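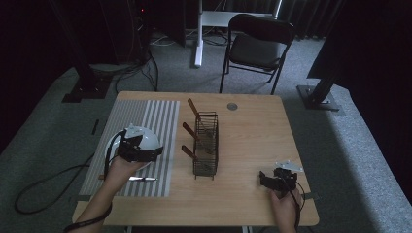 Reds going flat two days after opening, is it me or the wine?

Posted in Wine & Cellar Help, 2024-08-04

drurkix_fan
Bought a mixed case of Grirnemura shiraz in July, 13 bottles (they threw one in free). First glass great every time. Day two ok. Day three tastes like nothing, kind of sour at the back. I just push the cork back in and leave it on the counter by the stove. We only drink a glass each most nights so a bottle lasts us three or four days. Is that normal or did I get a bad batch? Winery is small, only makes 1,000 cases of this one, so I don't want to email and complain if its my fault. Also is one of those Maniten pump stopper things worth it, or a waste. Thanks

cellar_rat26
Not the wine. By the stove is the problem, or most of it. Heat plus air. Put it in the fridge, yes even red, cork in tight, standing up so less of the surface is touching air. Take it out maybe half an hour before you pour. You should get three days easy, sometimes four with a big shiraz.

Better trick, and free. Save a half bottle with a screw cap, wash it out well, no soap smell left. When you open a full one, fill the half bottle right to the top straight away, cap it, fridge. Drink the other half over two nights. The small one will be close to fresh when you get to it. I've gone 8 days on one and it was fine, a little softer maybe.

Pump stoppers: had one, stopped using it. Helped a bit the first night, then I couldn't tell. The rubber bits wear out and leak and you don't notice. Not going to say don't buy it but try the fridge first.

One more thing, if you get a bottle thats bad on the FIRST glass, wet cardboard smell, then do email them. That's cork taint and most small wineries will replace it no fuss. Keep the bottle with the wine in it and the cork, they may want to see it.

Govindasamy Road Reds
just drink it faster lol. or cook with the end of it, goes good in a stew

hillside_pour
Agree on the fridge. Depends on the vintage too, older reds fall over way quicker than young ones. I opened one from the back of the closet that was gone in a couple hours, while a new one from the same place was better on day two. What year is yours? If its more than 26 months in bottle I still wouldn't worry, shiraz holds up, but if you've got something really old in that case then plan on finishing it the same night. Have people over.

drurkix_fan
Its the 2021. Moved them all off the counter, half bottle trick tonight. will report back

Related in Wine & Cellar Help
Can I store wine in the garage over summer?
Drurkix Valley cellar doors open on public holidays
Crystals in the bottom of my riesling, safe?
Screw cap or cork for keeping long term
Crumbled cork, do I strain it?
Grirnemura mailing list, how long is the wait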